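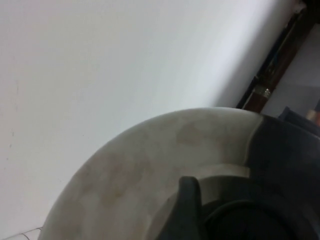
オフホワイトの丸い縁に、まだらに広がる茶色い染み

台所の戸棚の奥に、何年も顔を見ていない鍋が眠っているというお宅は、きっと少なくないと思います。そんな鍋やふたや鉢をもう一度明るいところへ出して、使い続けるか、手を入れるか、次の人に譲るかをゆっくり決めようという催し「鍋の里帰り」が、この12月、Wilholmの共同台所Brikdenで開かれます。台所道具の店Conneelyが声をかけて始まったもので、今年で3回目。寒くなって煮込み料理が恋しくなるこの時期に合わせて、今回は汁物に使う深い鍋が主役です。

受け付けるのは、ステンレスやほうろうの鍋、陶器の鉢、蒸し器など、火や食べ物にかかわる丸いもの全般。四角いものはだめなのですかと聞いてみたところ、焼き型も卵焼き器もどうぞ持ってきてください、とのことでした(丸いもの、というのは案内状を書いた人の好みだそうです)。ふたのない鍋も、取っ手のゆるんだ鍋も歓迎で、ふただけが手元に残ってしまったという方には、合う鍋が見つかるまで預かる棚も用意されます。去年この棚に並んだふたのうち、春までに相手の見つかったものが意外に多く、店では今年、棚を一段増やしました。

持ち込まれた鍋は、まず受付で名札をつけ、それから明るい机の上でひととおり見てもらいます。底に焦げつきはないか、縁は反っていないか、取っ手を持ち上げたときに妙な音がしないか。見どころはたくさんあるのですが、店主のMalachy Conneelyさんが一番気にするのは取っ手の付け根だといいます。「中がどんなにきれいでも、付け根がぐらつく鍋に熱いスープを入れて運ぶのは怖いですよ。空のうちに両手で持って、少しひねってみてください。それで分かります」。家でもすぐにできることなので、お出かけの前に一度試してみるのもよさそうです。
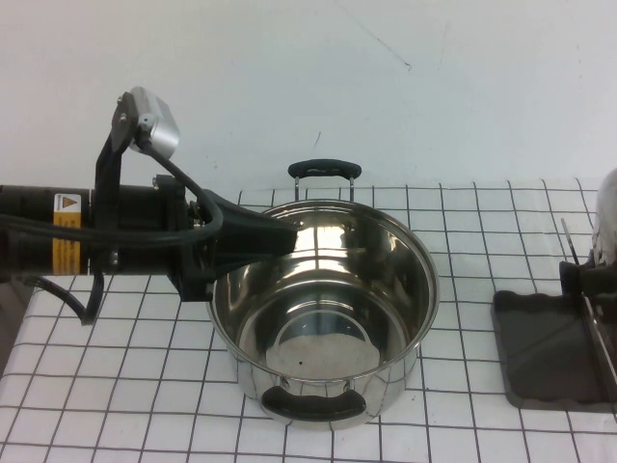 Éabha Nic Giollaさんは、大きな鍋ほど手放す踏ん切りがつかないものだと話します。家族が多かったころには毎晩のように火にかけていたのに、今は年に一度出すかどうか。けれど重さも深さも手が覚えていて、いざ譲るとなると、なんだか急に惜しくなる。去年は会場まで持ってきて、机に置いて、さんざん眺めて、結局また抱えて帰ったそうです。「それでよかったと思っています。帰ってすぐ、豆のスープを山ほど作りましたから」。今年は蒸し器を連れてくるつもりだとか。

このお話に限らず、持ち帰りは少しも遠慮がいりません。見てもらうだけの方、迷っている方、よその鍋を眺めに来る方も、みなさん同じように迎えてもらえます。譲ると決めた鍋は、希望者が重なったときだけくじ引きになり、もらい手は次の冬までに何を作ったかを一筆書いて届けるのが約束ごと。届いた便りは会場の壁に貼り出されていて、かぼちゃの煮物、魚のあら汁、産後の妹に持っていったおかゆなど、読んでいるとお腹が空いてきます。

手入れの相談も受け付けています。白い水あかには酢を入れた湯、茶色い染みには重曹を溶かした湯を張って、ひと晩そのまま置いてみるというのが、Conneelyの店先でいつも勧めている順番です。いきなり金たわしでこするのは、みがいた面を曇らせてしまうので最後の最後まで我慢。どうしても落ちない染みは、無理に消そうとせずに付き合っていくのもひとつの道ですと、店主はのんびりしたものでした。取っ手の締め直しは無料、付け替えは部品代と手間賃を合わせて2000円で、仕上がりまで2週間ほしいそうです。年越しの料理に使いたい鍋は、早めに持っていくのが安心でしょう。

お昼どきには、Brikdenの台所でスープの振る舞いもあります。去年の冬に配られたのは894杯。今年は隣町Orkowの畑から届く根菜をたっぷり使い、塩味とトマト味の2種類を煮るそうです。お椀とスプーンは持参してください。忘れた方には貸し出しもありますが、自分のお椀で飲むスープはやっぱりおいしいものですし、洗い物も少し助かるとのこと。パンを焼いて持ってくる常連さんもいて、こちらは毎年、早い者勝ちです!
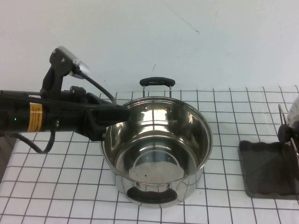 鏡のようにみがかれたステンレスの深鍋。手前の黒い取っ手は、丸いリベット二つで留められている。

受付は朝10時から夕方4時まで。鍋は中を空にして、軽く洗ってからお持ちください。新聞紙や布で包んである場合は、包みも一緒に持ち帰りをお願いします。圧力鍋は弁の点検ができないため、今回は見るだけの扱いになります。電気鍋は預かれません。車で来る方は建物の裏手に停められますが、坂の途中なので、助手席の鍋が転がらないようにお気をつけて。

申し込みは不要ですが、取っ手の付け替えを頼みたい方は、鍋の直径と取っ手の数を書いたメモがあると話が早いそうです。問い合わせはConneelyの店頭、またはBrikdenの受付まで。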